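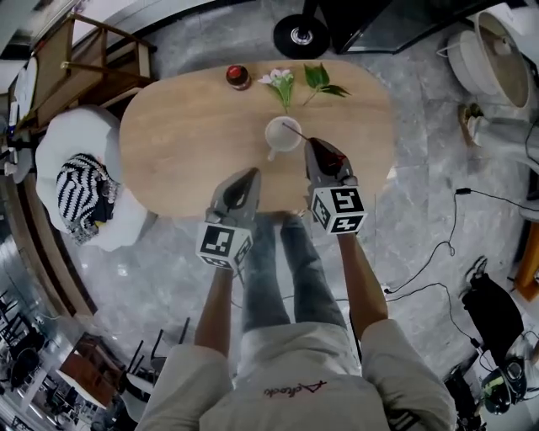
Small arrangements are what we get asked about most at Selta, usually by people who have been given a big bouquet and have no idea where to put it. My own answer is to break it up and use the little things already in the cupboard. A small white mug in the middle of an oval table, with a sprig of white flowers and a stem of bright green leaves lying ready beside it, is plenty to start with — you really don't need a proper vase!

Will a mug tip over?
It can if the stems are long, so cut them shorter than feels right (I always leave mine too tall the first time) and fill the mug well up with water before you add anything.

How much water does a mug hold?
Our Esta mug takes 300 ml, and in July I top mine up every morning with my coffee.

Flowers or leaves first?
Leaves, if you ask me. They give the flowers something to lean on, and you can stop whenever it looks full enough.

Do you run classes?
We do! Shahab Amini teaches a small table class in our back room, and the fee is $35 with all the stems included. Bring a mug or jar from home if you have a favorite, and wear something you don't mind splashing.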